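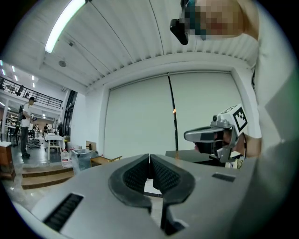

Norkell ist ein tragbares Greifersystem des Herstellers Nenia, mit dem Bewegungen der menschlichen Hand aufgezeichnet und später auf Roboterarme übertragen werden. Es wird paarweise als Bausatz oder fertig montiert angeboten und richtet sich an Hochschulen, kleinere Labore und Betriebe, die ihren Robotern Handgriffe beibringen möchten, ohne jeden einzelnen davon programmieren zu müssen. Der Name soll auf den Spitznamen einer Werkbank zurückgehen, an der die ersten Muster entstanden sind; so erzählt es jedenfalls Pilar Figueroa, die das Gerät gemeinsam mit Heriberto Ñahui entworfen hat.

Aufbau

Ein Norkell-Satz besteht aus zwei Handgreifern, zwei Markerwürfeln, einer Ladestation und einem recht gut gefüllten Beutel mit Ersatzteilen. Das Gehäuse ist in hellem Grau gehalten und besitzt seitliche Lüftungsschlitze. Vorn sitzen zwei schwarze Gummifinger, deren Innenflächen genoppt sind, damit auch glatte Gegenstände wie Gläser oder Folienbeutel sicher liegen. Der dicke, abgerundete Rand der Finger ist eine spätere Zutat: Bei den frühen Mustern rissen die Kanten gern ein, und wer damals einen ganzen Nachmittag lang Schubladen geöffnet hat, wird sich an das Nachkleben noch gut erinnern.

Auf dem Greifer kann ein weißer Würfel mit einem quadratischen Schwarzweißmuster befestigt werden. Über dieses Muster erkennt die Kamera des jeweils anderen Greifers, wo sich ihr Gegenstück gerade befindet - eine einfache und erfreulich robuste Lösung, solange der Würfel nicht verdeckt wird. Die Kamera selbst arbeitet mit einem Fischaugenobjektiv, das neben den eigenen Fingern auch einen großen Teil des Raumes erfasst. Ergänzend lässt sich eine Kopfkamera anschließen, die den Blick der bedienenden Person von oben auf beide Hände festhält. Sie gehört nicht zum Grundpaket und muss gesondert bestellt werden.

Anwendung

Für eine Aufnahme nimmt man in jede Hand einen Greifer und führt die gewünschte Tätigkeit einfach aus, etwa das Falten eines Handtuchs oder das Einräumen einer Kiste. Vorher wird der Raum einmal langsam abgeschwenkt, damit die Software sich an Wänden, Möbeln und Geländern orientieren kann. Große weiße Flächen bereiten ihr erfahrungsgemäß Mühe; das Handbuch rät in solchen Fällen dazu, ein paar Kartons oder Kisten im Blickfeld stehen zu lassen, und das hilft tatsächlich. Dass nebenher Leute durch die Halle gehen, stört dagegen meistens wenig. Gesichter werden vor der Weitergabe der Aufnahmen automatisch verpixelt, eine Funktion, die ab Werk eingeschaltet ist und die man auch besser eingeschaltet lässt.

Die Auswertung übernimmt das Programm Nunder, das jedem Satz beiliegt. Es führt die Bilder beider Greifer zusammen, berechnet die Bahnen der Hände und sortiert misslungene Durchgänge aus. Fachleute wie Ailbhe Ní Mhurchú, die das System in der Lehre einsetzt, loben vor allem die ruhige, aufgeräumte Oberfläche, wünschen sich aber seit längerem eine bessere Suche.

Versionen

Die erste Serie erschien im Februar und umfasste 160 Sätze. Am 12.11.2024 folgte die überarbeitete Ausführung mit dem Beinamen Rutherford, die kräftigere Federn in den Fingern und eine leisere Kühlung mitbrachte. Ältere Geräte können nachgerüstet werden. Der Umbau ist mit etwas Geduld zu Hause zu schaffen, nur das dünne Flachkabel hinter der Fingeraufnahme verlangt eine ruhige Hand.

Bewertung

In einem ausführlichen Praxisbericht ließ Alfredo Cabrera mit dem System 73 Durchgänge an einem gewöhnlichen Arbeitstisch aufzeichnen. Er hob die angenehme Griffform hervor und fand die Einrichtung auch für Neulinge gut zu bewältigen, bemängelte aber das Gewicht, das sich bei längeren Sitzungen in den Handgelenken bemerkbar macht. Hayley Sugden kam in ihrem Vergleich mehrerer Handgreifer zu einem ähnlichen Urteil und lobte besonders die Ersatzteilversorgung: Gummifinger, Würfel und Kabel sind einzeln erhältlich, sogar die kleinen Schrauben.

Siehe auch

Nunder (Software)
Handgeführte Datenerfassung
Passermarke
Fischaugenobjektiv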